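Home | Posts | Robots | Bikes | About

My afternoon at the Tanix open day

I finally got to the Tanix open day in July, and I loved it! It's a 13 minute walk from the Jacobs parking lot, and there were about 90 people when I got there.
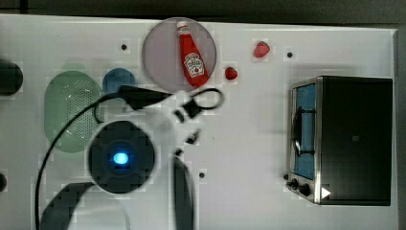 I went straight for the arm demo, which I'd been looking forward to for weeks. I've only ever seen robot arms behind a fence (the Planent factory tour, years ago), so standing this close was a thrill. They'd laid out a kitchen table for it, with strawberries, a green colander and a bottle of Heinz ketchup lying right across a plate. My kind of lunch.
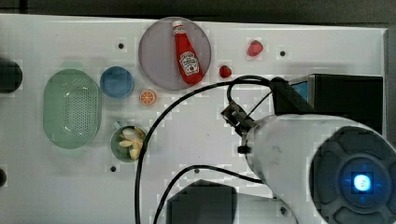 I stayed until 2 and asked far too many questions. The staff were patient with me, even when I wanted to know about cable wear.
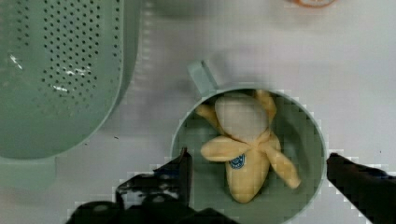 Next time I'm bringing my nephew, who is building an arm from a Timeck kit and is stuck on the elbow.

Print this post | E-mail this post

This site uses cookies. By reading on, you accept them.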